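Workshop notebook, Vultstead club room
27 Mar 2025
Written by Po-yen Kong

Goal nets and corner flags, before the last home games.

Started with the net from the far goal. The hole that Handen reported in February has grown, it is now 9 meshes wide at the lower left side, where the keepers always kick the ball out after training. I cut away the broken cord back to the good knots and tied in new cord with the netting needle. First row was too tight and pulled the net into a fold, so I opened it and made it again over a piece of wood of 50 mm, to keep the same size of mesh. Second try is good enough for our league. The near goal net I only checked, and it can stay as it is.

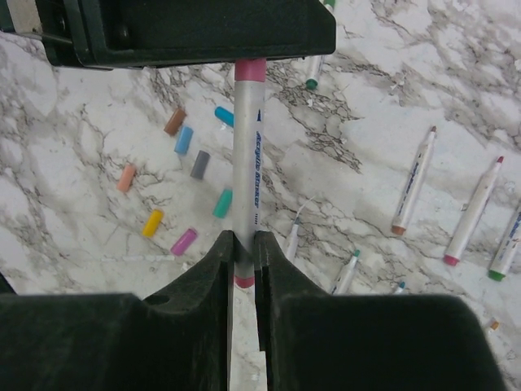 Marking of the nets is still a problem. Last season we used paper tags and the rain took them after two matches, so both nets came back from the store without name and Sovley hung them the wrong way round. This time I want to write directly on a plastic tag. An acrylic marker like the silver one with the pink bands should show well on our black tags, but I have not tested it in rain. Plan: write FAR and NEAR on two tags, leave them on the fence until the next home game, then look. If the letters are gone I will go back to stamping the tags, although it is slow work.

Corner flags: four poles, one of them bent. The spring at the foot of this pole is stiff with old mud and it does not come back straight when a player runs into it. I washed it and put a little oil. Better, but not like the other three. Peng thinks we should buy a new one and he is probably right.

Net clips: we have 331 in the box according to the list from last year. I did not check the number. Some 50 were brittle and broke when I bent them by hand, all from the older white bag. Please do not mix the two bags again. I ordered 300 more, same type as the newer ones.
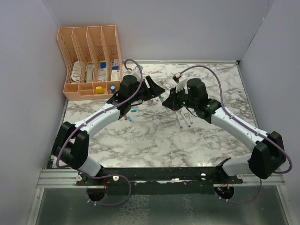
Balls next. Pressure is lower than it should be in most of the match balls, and I pumped them before supper. One loses air at the valve, I could hear it. For the slow leaks I would like a smooth surface with some walls, so that the ball does not roll away while I hold the soapy water and the pump. Our bench is rough and open on all sides. A top with white marble pattern and grey panels on the left, back and right, as the two white arms have, would be good for this, and water is easy to wipe from such a thing if it is really smooth. Handen has old shelf boards at home and will measure them.

Still open:
Tags on the fence, look after next home game
New valve for the leaking ball, or throw it away
Ask Sovley for the key of the line paint store
Far goal net, check my knots again after the first training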